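Pronuvon Community > Robot Arms and Hands > Teaching by demonstration

Hand closes on soft fruit too early when I demonstrate by glove

Posted by brotent_lab2, 30 June 2024

Hello everybody. I am trying to teach a pick and place task to one arm with a five-finger hand. The task is simple to say: take the dragon fruit from the table and put it into the blue tray. I demonstrate with a glove for the fingers and a hand controller for the wrist, and each demonstration is recorded for training later.

My problem is the approach. I come from the side and above with the fingers open, and when I go down over the fruit, the fingers start to close before the palm is in the place where I want it. 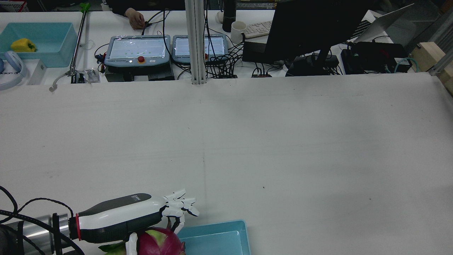 I have already calibrated the glove again, and I have also lowered the finger speed in the settings, with no difference that I can notice. With a bell pepper I have less trouble, I think because the skin is smooth and there are no leaves. The dragon fruit has those long green tips and I never know if a finger will go over them or push them.

I have recorded 200 demonstrations and I would keep maybe half of them. Before I record more I would like to know: is it the glove, or is it my way of demonstrating? And should I delete the bad ones or leave them?

Krishnamoorthy Arumugam

I had this problem for some weeks, and in my case it was both things.

First the glove. Many people calibrate with the arm hanging down and the hand relaxed. Then they demonstrate with the wrist bent, and when you bend the wrist the glove can read this as a small closing of the fingers. Please calibrate in the same posture in which you will work, with the wrist bent as for the grasp. Then set a dead zone at the beginning of the finger range. I use 40 on the scale of our driver, but your scale may be different, so begin low and increase it slowly.

Second, the order of movements. Try to divide the demonstration in your mind: go above the fruit, stop, go down, stop, bring the thumb under, and only after this close the four fingers. The stops can be short. It feels unnatural in the beginning, but the recordings become much more similar to each other, and this helps the training more than a beautiful fast movement. 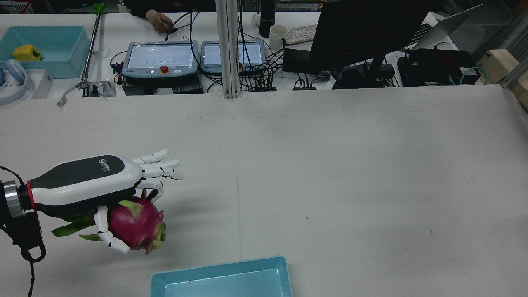
Thumb around the fruit, four fingers curled slightly down, palm above.

For the leaves, I let them trail out behind the hand on the wrist side and I do not try to catch them. If the leaves point toward the tray, I turn the fruit before I start recording.

About deleting: I would not delete everything that is ugly. If the grasp was slow or you corrected it in the middle, keep it. I remove only those where the fruit fell or where I forgot to start from the home position.

harnent_user

just record more. we did 800 for one object and after that it was fine. somebody at Reddy told me they did 3,000 but i dont know for which task

Mirela K.

I agree with Krishnamoorthy about the posture, but I want to add one thing about the view. If you look only through the head camera while you demonstrate, the back of the hand covers the fruit at the most important moment, and you close the fingers by guessing. It is better to have a second camera fixed at the side or above and to put its window near your main window. 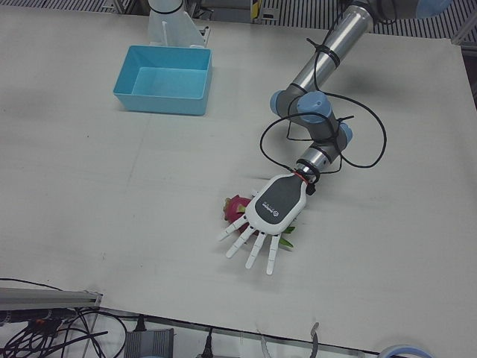

Fixed camera view, fingers toward the lower left and the fruit mostly under the palm.

Even from there a big part of the fruit is covered, but you can see the pink skin on one side and how far the fingertips are from the table. I check the fingertips first. If they are too low, they touch the table when you close, and the hand goes up a little, and then the whole grasp is different from the others.

Please also check the cable on the wrist. It needs enough free length for the full turn. Mine was pulling the wrist on the way to the tray, and I blamed the glove for two days.

brotent_lab2

Thank you to all. I was calibrating with the arm down, exactly as described. I will do it again with the bent wrist and write here which dead zone value I keep.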